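Nesting (tableware)

Nesting is the habit of storing plates and bowls one inside another so that they take up as little room as possible. I've been writing the household entries on this site for five years now, and this is the one I get the most mail on, so I've redone it from the top (last revised 7 January 2026).

The word covers two different things, and people mix them up all the time. A true nest is a set made to fit together, each piece a little smaller than the next. A stack is whatever you happen to own, piled up. Most of us have stacks! My own cupboard is a stack with ambitions: three sizes of plate from Flulau, two bowls from Spahić and one saucer I can't place at all.

The usual order is widest at the bottom, so dinner plate, then side plate, then bowl. The bowl goes last because its foot is narrow and sits down in the flat part of the plate, while a plate set on top of a bowl only touches at the rim and slides around. Some people keep bowls in their own pile, and that's fine too, but then you're lifting from two piles every time you set a place (I tried it for a whole September and went back).

Plain white is by far the easiest kind to mix, and a set doesn't have to match all the way through. A flowered plate goes perfectly well with a plain one.

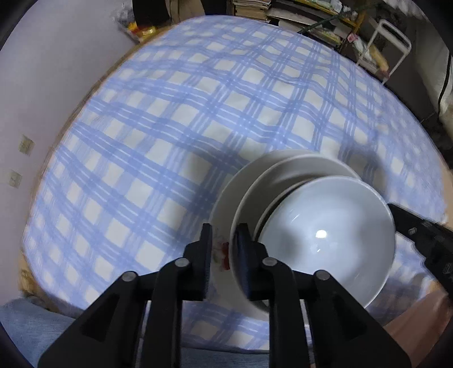
Benedetta Barbieri wrote in to say that I'm too easy on the mixed stack, and that a bowl with a rough foot will scratch the glaze of a good plate in a year or two. She puts a paper napkin between every piece, even the everyday ones, and thinks the decorated plates should never be at the bottom.

I've gone back and forth on that. Run a finger around the foot of your bowl, and if it feels like sandpaper, she's right and you want the napkin. Felt rounds work as well and come in packs of 20. With a smooth, glazed foot I just don't bother.

For moving house the rules change completely. Plates travel on edge, standing up like records, with paper between them, and bowls get wrapped one at a time before they're nested. I did it that way when I moved to Bratgate and lost one cup, which was my own fault and had nothing to do with nesting.

As for height, I stop where I can still lift the whole pile with one hand under it. My aunt's piles went a good deal higher, and she had very strong wrists.

See also: Plate rack; Saucer; Shelf paper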